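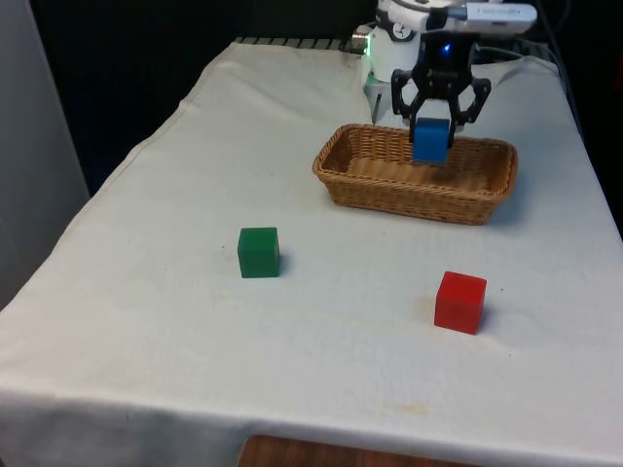
Small Robot Arms on Tables: Frequently Asked Questions about the House Rules

Last changed: March 10, 2019
Contact: Elfriede Janssen (rules and access), Mareike Strobel (recordings and data)

These questions come mostly from new people in the Ilwood workshop and from partners at Sollex who use our tables for pick-and-place work. The full text of the rules is in the Zekgate folder. If this page and the full text say different things, the full text is valid, and please write to us so we can correct the page.

Who may start the arm?

Every person who has done the short introduction with Elfriede and has signed the sheet. Visitors may watch, and they may put objects on the table when the arm is stopped. They may not start a program, also not when a colleague is standing next to them.

The arm is small and slow. Do the rules still apply?

Yes. A small arm can pinch a finger very well. The dangerous places are between the two fingers of the gripper, between the arm and its base, and between the gripper and the rim of a hard container. We ask you to treat a slow arm the same as a fast one, because the speed can be changed in the program and you do not always see who changed it last.

When can I put my hand into the work area?

Only when the program is stopped and you have told it to the person at the keyboard. "Paused" is not the same as "stopped". In a pause the arm holds its position and can continue after one key press. If a cube has rolled to a bad place, stop first, then move the cube, then take the hand out, then say "free" loudly. We know that it feels a little silly when only two persons are in the room.

What must be checked before the first run of a session?

The base is tight and does not move when you push it with the hand. The emergency stop is within reach of the operator and was tested. The cables have enough slack for the highest and the farthest position of the arm. The fingers of the gripper open and close completely with nothing between them. Write your initials in the log after the check. One set of initials per session is enough.

Which objects are allowed?

For training and for comparison runs, use light blocks with no sharp corners, in colors that are easy to tell apart, and a basket or tray that gives way a little when it is touched. Glass, liquids, batteries and anything with a blade need a separate permission. Food is not allowed on the table, also not as an object to pick.

Do we need a cloth on the table?

It is not a must. A plain cloth gives a quiet background and reduces reflections, so many of us use one. If you use it, please follow three points:

The cloth may not lie under a clamp or a screw which holds the arm.
It may hang down at the front, but not so low that a person can step on it.
Folds in the area where objects are placed should be made flat by hand before each series.

Stains are no reason to change the cloth in the middle of a series. Change it between two series and write it in the log.
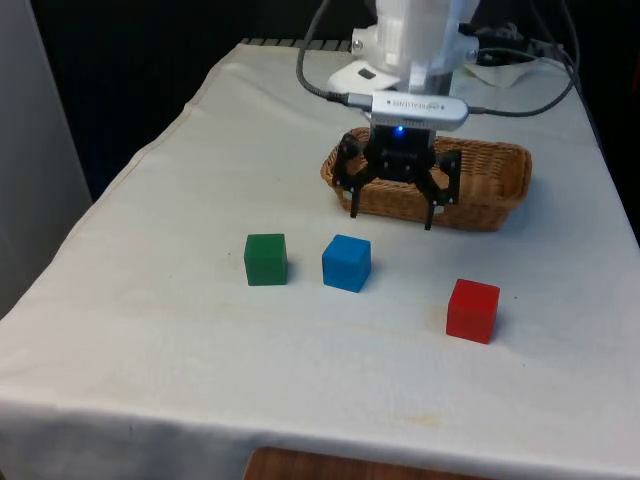
How should the objects be placed at the start of a run?

Outside the basket, with enough free space between them that the open gripper can go down over one object and not touch the next one. Do not put an object directly against the rim. The positions should be different from run to run, otherwise the program learns only one table. Mareike prefers that you change the order of the colors also.

What about cables near the sensor?

A cable at the wrist should make a wide loop and not a sharp bend. Look at it after every change of the program. If a connector has become loose, stop the session. Please do not fix it with tape and continue.

How long may one session be?

The operator changes after 100 runs at the latest. Before we had this rule, one series from November had 689 runs by the same person, and the notes in the last part were so poor that we had to throw 34 of the runs away.

May I delete a failed run?

No. Mark it as failed and write one short sentence about the reason. A dropped cube is useful data. Our present collection has 3773 runs, and the failed ones are kept in it with their mark.

Do the rules of Guerreiro replace these ones?

No. When we work in the building of Guerreiro, both sets apply, and in case of doubt you follow the more strict one.

I saw somebody break a rule. What should I do?

Say "stop" first. Every person in the room may say it, visitors too, and the operator must stop without discussion. Afterwards write a few lines to Elfriede. You do not need to give the name of the person.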